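Work and Automation, Unit 6
Handout: Small arms at the packing bench
Tutor: Orla Tully

Read this before the seminar and bring it with you. The first part sets out the case, the second part the ideas we will use on it. The questions for group work are at the end.

The case

Varkgate is a mail-order packing firm on the edge of Cornau. It sends out gift boxes, hampers and small household goods for other companies. At the time of the case it employed 149 people, most of them on the packing floor. In January the firm began moving part of the work to robotic arms supplied and set up by Venon. The change was limited to light items that had to be picked up, placed and put away. Heavy goods, glass and anything wrapped by hand stayed with the packers.

Before the change, a packer at a light goods bench did the whole job. They read the slip, fetched the items, arranged them, checked them and closed the box. The slips came in batches of 30 and the packer chose the order within a batch. Several people told us they used this to break up the day, doing the fiddly ones first and leaving the easy ones for the hour before the end of the shift.

After the change the job was split. The arm took over the fetching and placing. The packer became what the firm calls a bench attendant. The attendant sets out the goods, watches, clears stoppages and signs off the finished box. One attendant looks after two benches. 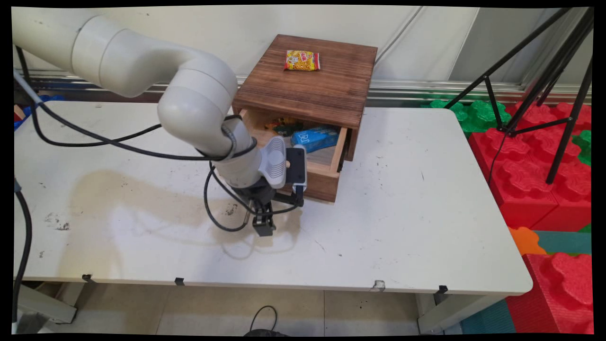 The firm's business case rested on the time saved in placing. It left out the time spent on preparation, and this is where most of the disagreement later came from. A person can find a packet that has slid to the back of a drawer without thinking about it. With the arm, somebody has to make sure that things are where they are expected to be. Attendants said that in the first weeks they did roughly 200 small corrections in a shift, such as turning a box round or pulling a drawer out further. None of this was in the job description, and it was not recorded anywhere.

Malachy Hennessy was shop steward on the floor during this period. His main point at the meetings was about pay grades. Packers were graded on speed and accuracy. Attendants could not be graded on speed, as the arm set the pace, so the firm placed them one grade lower. He argued that clearing stoppages and judging when to step in was skilled work and had to be learned on the job. The firm's view was that the work was lighter and could be taught in a morning. The grade was put back after a review by an outside consultancy, Amoah, but the bonus was not.

Ideas to use

Leftover work. When part of a job is automated, the rest does not stay as it was. It is made up of whatever the machine could not do or was too costly to set up for. It may be harder or duller than the old job, and is often both in turns.

Hidden work. Tasks that keep a system going but do not appear in its plans or its figures. Ask who does them, and whether anyone would notice if they stopped.

Pace. Who decides how fast the work goes and in what order. At Varkgate the total output expected from a shift hardly changed, but the packers lost the choice of order.

Skill. Be careful with this word. The firm used it to mean training time. Hennessy used it to mean judgement. Both uses turn up in the reading, sometimes on the same page.

Group work (30 minutes)

1. List the tasks of the old packer and the new attendant side by side. Mark the ones that are new.
2. Which of the new tasks would count as hidden work?
3. Should attendants have been graded as packers? Argue from the case and leave your own jobs out of it for now.
4. What would you have asked Venon before the arms were installed?

Written answers to question 3 are due on November 5, 2019, one side of A4. Hand them in at the department office. Late work needs a signed slip from me.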